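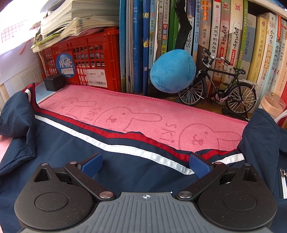
Print this page | E-mail this article
Reading time: 4 min

3.2 What ends up on the shelf

Shelves were the liveliest part of the whole survey, and we had expected them to be the dullest! Of the 1,937 items logged across the homes in Midtbø and Prirkum, 1,535 were on an open shelf at the time of the visit, and a good many of those were things that the household itself would have said belonged somewhere else. Coats and jackets are the clearest case. We logged 137 of them away from a hook or wardrobe, and 110 of these were lying on or over something else, most often other cloth.

Figure 3. A shelf in April: navy jacket with a reflective stripe, pink bunny-print towel, red crate with papers and workbooks on top, upright books.

The shelf in Figure 3 shows nicely how two ways of keeping things can share one board. The books stand in a row, spines upright, and we call this "standing" storage. The papers are stacked on top of the crate, and the towel and jacket lie flat or bunched, so all of these count as "lying" storage in the scheme set out by Yoo and Parri in section 2. Crates turned out to be wonderfully interesting here, as their tops were used nearly as often as their insides (see Table 4 for Vondeck, where the pattern is stronger still).

Han-gyeol Yoo coded the cloth items and Efa Parri the paper ones, and they swapped sets halfway through. Where they disagreed, it was nearly always over towels: is a towel laid flat on a shelf put away, or is it a lining for whatever comes next? We kept both codes.

Print this page | E-mail this article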